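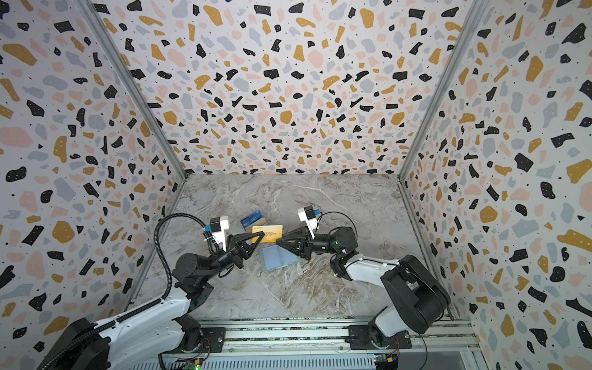

Accepting Cryptocurrency Donations at a Small Charity: Final Project Report

Yến Đồng
Clarnitley College, Computing and Business
Submitted 24th September

Summary

This project looked at whether a small charity could take donations in cryptocurrency without hiring technical staff. I built a donation page for the Markley Food Bank, tested it with play money on a public test network, and then ran a short live trial. The page worked, but the bookkeeping took longer than the money was worth at the level of giving we saw. My recommendation is that the food bank keeps the page switched off for now and keeps the written procedure in case a larger gift is offered.

1. Background

The Markley Food Bank takes donations by bank transfer, card and cash. In February it was asked by a former student of the college whether it could accept a gift in ether. The manager did not know how to answer. She could not find guidance written for an organisation of its size, and the donor gave by card in the end.

Large charities mostly use a payment company that receives the coins, sells them straight away and sends pounds to the charity's bank account. The charity never holds any cryptocurrency. The other way is for the charity to run its own wallet and decide itself when to sell. The first way costs more in fees. The second way needs someone to look after the keys.

I wanted to compare the two for a charity with a single office computer and no IT person.

2. Aims

The aims agreed with my supervisor were to build a working donation page, to compare a hosted service with a wallet run by the charity, to write a procedure that office staff could follow, and to record how long each step took. Tax advice was left out of scope. So was anything to do with NFTs, although the donor had asked about those too.

3. Method

3.1 The two set-ups

For the hosted route I used Shehu, a payment service that gives the charity a button to paste into its website. For the other route I used Lavilov, a desktop wallet that can share control of the funds between several people. I set Lavilov up so that two trustees had to approve any payment out. Each trustee kept their own recovery words on paper in a sealed envelope, stored at different addresses.

The donation page was the same for both. It showed the amount in pounds, the amount in the chosen coin, an address to copy and a QR code. Below that was a form where the donor could leave a name and email address, or tick a box to stay anonymous.

3.2 Testing

Testing was done first on a test network, where the coins have no value. I asked 14 students to make donations from their own phones or laptops. Most had never used a wallet before, so I gave them a one-page instruction sheet. Between them they made 103 test donations across the two set-ups. I logged the time each donation was sent, the time it showed as confirmed and whether the donor's details were matched to it correctly.

The live trial used real money. The department gave me a budget of £40 to spend on small donations and fees.

3.3 Interviews

I spoke to the manager and the bookkeeper before and after the trial. I took notes by hand and did not record the conversations.

4. Results

4.1 Sending a donation

All the test donations arrived. The difficulty was in matching them to people. With Shehu the donor's details and the payment are tied together by a reference, and every one matched. With Lavilov I had first used a single receiving address for everybody. When two people sent the same amount close together there was no way to tell which was which. I changed the page so that each donor was given a fresh address, and the problem went away. I should have done this from the start, as the Lavilov manual recommends it.

Several testers closed the page before their donation was confirmed because they thought it had frozen. I added a line saying that it was safe to leave the page. A few also copied the address by hand and got it wrong, and the wallet refused to send. After that I made the copy button bigger and moved it above the address.

4.2 Fees

Network fees varied a lot from one hour to the next. In the live trial one small donation cost more to send than the donation was worth. The donor pays this fee and the charity does not see it, but the manager felt strongly that people should be warned. The final page has a note suggesting that anyone giving a small sum uses a card.

Shehu takes a percentage of each donation. Lavilov is free to use, but selling the coins means opening an account at an exchange, and the exchange charges both to sell and to withdraw. For small gifts the hosted route came out cheaper overall. For a single large gift the charity's own wallet would be cheaper.

4.3 Office time

The bookkeeper needed a value in pounds for each gift at the moment it was received. Shehu provides this in a spreadsheet at the end of the month. With Lavilov she had to look up the price herself and save a copy of the page as evidence. She did this correctly but said she would not want to do it every week.

Getting both trustees to approve a payment also took time. On one occasion the second trustee was on holiday and had left his laptop at home, so the sale waited until he was back and the price had fallen in between. The loss was pennies, but the same delay on a large gift would matter.

4.4 Checking who is giving

The food bank already has a rule about asking where unusually large gifts come from. An anonymous crypto donation does not fit this rule well. The trustees decided that anonymous gifts above a limit would be held and not spent until the donor made contact. The limit is in their own policy and I was asked not to print it.

5. Discussion

Before starting I expected the wallet to be the hard part. Setting it up took an afternoon. Most of the work was in the records, the approvals and the wording on the page.

The testers were all students and more used to apps than the food bank's usual donors, so the results probably make the page look easier than it is. The live trial was also too small to say anything about how many people would give this way. Nobody outside the project used the page while it was live, although it was linked from the food bank's news page throughout.

I only looked at two products. Another hosted service might have lower fees, and I did not have time to repeat the tests with a stablecoin, which would have avoided most of the trouble with prices moving.

6. Recommendations

If the food bank is offered a crypto gift, it should use Shehu. The account should stay open, as there is no monthly charge.

The Lavilov wallet should be emptied and closed, and the envelopes destroyed once both trustees have confirmed that the balance is nil.

The procedure in Appendix A should be read again by the bookkeeper once a year, along with the rule on anonymous gifts.

7. Files handed over

The page code, the instruction sheet for donors, the test log and the procedure have been given to the food bank on a memory stick, with a second copy held by the department. No recovery words or passwords are stored with them.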